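Used Server Boards and Processors: Frequently Asked Questions

Last updated Oct 6, 2018

Do you sell boards on their own, or only complete servers?

Both. Most of our stock comes in as complete rack servers from office clearances. If the chassis is in good shape we sell the whole unit. Otherwise we take out the board, processor and memory and list them separately. A listing titled "board only" comes without a processor, heatsink or memory.

What does the grade mean?

Grade A has been tested and has no marks other than light dust. Grade B has been tested and has scratches or a worn label. Grade C is sold for parts and is not tested. We don't use any other grades, so if you see "A-minus" somewhere, the listing isn't ours.

The processor I received has gray smudges on top. Is it damaged?

No. The metal cap on top of a processor is a heat spreader, and old thermal paste leaves a stain on it. We wipe off the thick paste and stop there. Clean the rest with isopropyl alcohol and a lint-free cloth before you put on new paste. Keep the liquid away from the socket.

How do I open the socket?

Power off, unplug the server and wait a minute. Wear a grounding strap clipped to bare metal on the chassis. Remove the heatsink first. Press the lever down slightly, move it out from under its catch, and let it come up slowly. Then lift the load plate. Take the processor by two opposite edges and raise it straight up.
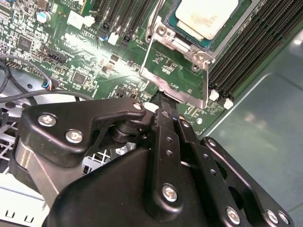 Processor in its socket, with the retention frame and lever. Memory slots are to the right.

Should I take out the screws around the socket?

Leave them alone. They hold the retention frame to the board and have nothing to do with changing a processor. If one is missing on a board you bought from us, write to Marijke Groen at the returns desk before you power it up.

Which memory slots do I fill first?

Follow the chart for your board, which is usually on a sticker inside the lid – the order differs from one model to the next. Open the white latches fully, line up the notch, and push until they close by themselves. Slots that belong to an empty socket won't work.

Do you sell heatsinks and paste?

Heatsinks are listed under Jokell parts when we have them. A 4 gram tube of paste can be added at checkout.

How long do I have to return something?

You have 38 days from delivery for grades A and B. Grade C can't be returned. Boards with bent socket pins are checked against the photos Cor Verbruggen takes before shipping, so please look at the socket on the day the box arrives.

Is there a minimum order?

No. For 50 or more processors of the same model, ask for a quote first. Pickup from the Mandevby warehouse is possible by appointment, and we will need your order number at the door.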